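Matching Up and Looking After Your Old Padlocks

If your house is anything like mine, there is a drawer somewhere with padlocks in one corner, keys in another, and very little idea of which goes with which. I spent part of January going through ours, and I had such a nice time with it that I wanted to write the whole thing down for you.

1. Clear a table and bring out one lock at a time

Pick a table you don't mind getting marked, somewhere with good light. Tipping out the whole drawer at once is tempting (I did it, and lost a spring under the radiator!), but you'll be much happier starting with a single lock laid flat and your small tools beside it.

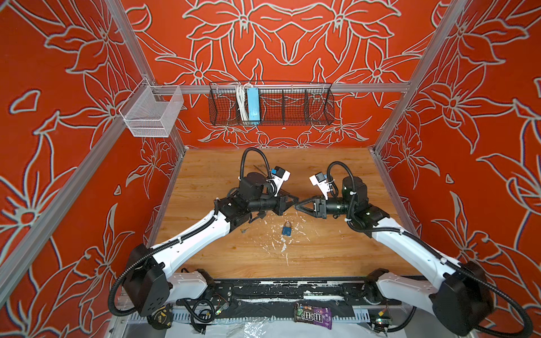
2. Sort by size before you try any keys

Put the little luggage and locker types together, then the bigger shed and gate types. A key that is far too wide for the slot can be ruled out by eye, and that saves a lot of poking about. Look for stamping on the head of each key too, even if it's worn. Tilt it under a lamp and you may catch a number. One of mine said 272, and after a good deal of squinting I found the same number on the bottom of an old Wultow lock.

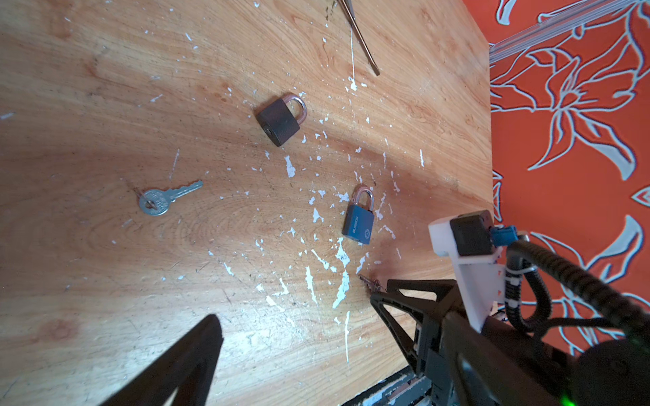 Keys go missing far more easily than locks do, and I have become quite fussy about keeping hold of them. I used to drop them loose into a jam jar. These days I like a small split ring through the head, like the one on the silver key left of center, so there is always something to tie a paper tag to. Write on the tag in pencil, which won't run if a drop of oil gets on it.

3. Loosen up a stiff lock

Brush off the grit with an old toothbrush, puff a little dry graphite into the keyhole, and slide the key in and out several times before you turn it. Then let it sit for 15 minutes and have a cup of coffee. Please don't force it, however cross you get.

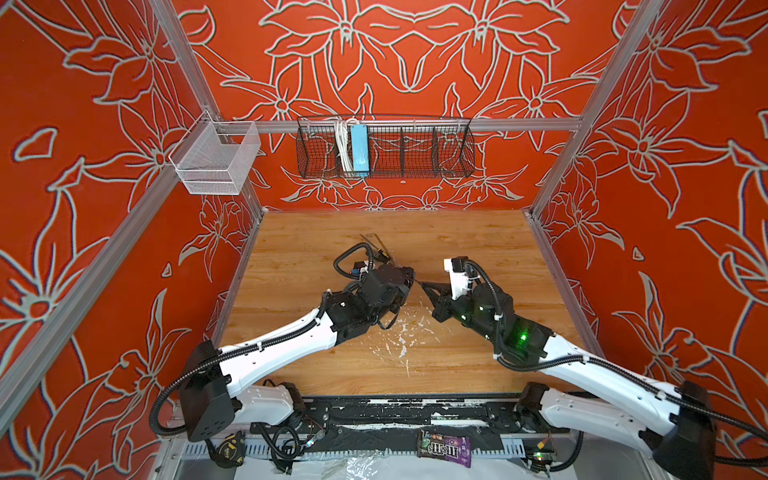
Noh wrote in to say that graphite did nothing for a gate lock left outside all winter, and that a drop of light lock oil, worked in over two evenings, freed it nicely. I'd happily try that on anything that lives outdoors, but stick to one or the other, as graphite and oil together make a gray paste.

4. Test the match

Hold the body steady, put the key in all the way, and turn gently. Open and close the shackle several times before you call it a pair.

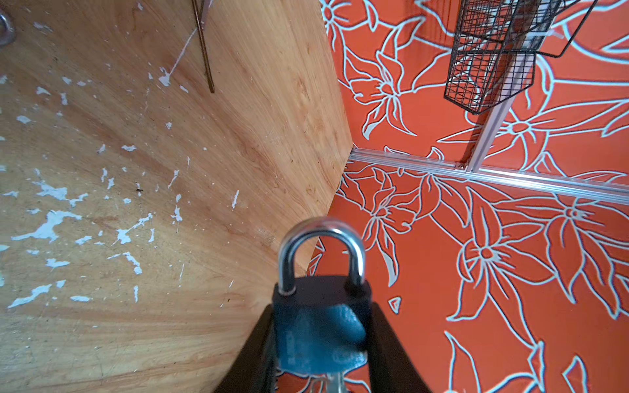 5. Put the pairs away together

Tie each tagged key to its lock with a bit of string, and keep the leftovers in a separate envelope for another rainy afternoon. Mine still has a few in it, and I'm not ready to throw them out.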